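Edden Household Service
Care and Storage of Plastic Tableware
Revised Oct 26, 2022

Plastic cups and bowls will last for many years if they are washed and stored with care. The following guidance applies to everyday pieces without metal trim or printed decoration.

Washing
Wash new pieces before first use in warm water with a mild dish soap. Scouring pads leave fine scratches that hold stains – use a soft cloth or sponge. Place plastic on the top rack of the dishwasher only, and check the base of each piece for the maker's mark.

Removing stains and odors
For coffee and tea stains, spread a paste of baking soda and water over the mark, leave it for 34 minutes, and rinse. Repeat up to 2 times. Do not mix bleach with vinegar or any other cleaner.

Drying and stacking
Dry each cup fully, including the inside of the rim, before putting it away. Stack cups of the same shape together and keep stacks low enough to lift with one hand.
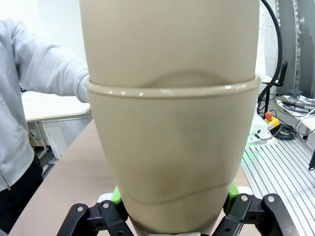
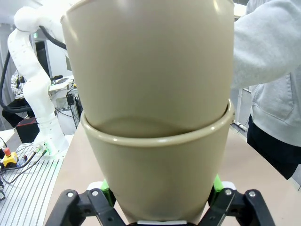
Cups that have become stuck should not be pried apart with a knife. Fill the inner cup with cold water, stand the outer cup in warm water, and twist gently after a minute or two. Shelf liner is helpful in deep cabinets and should be replaced each June.

Related sheets: No. 141, Cutting Boards; No. 554, Food Storage Containers.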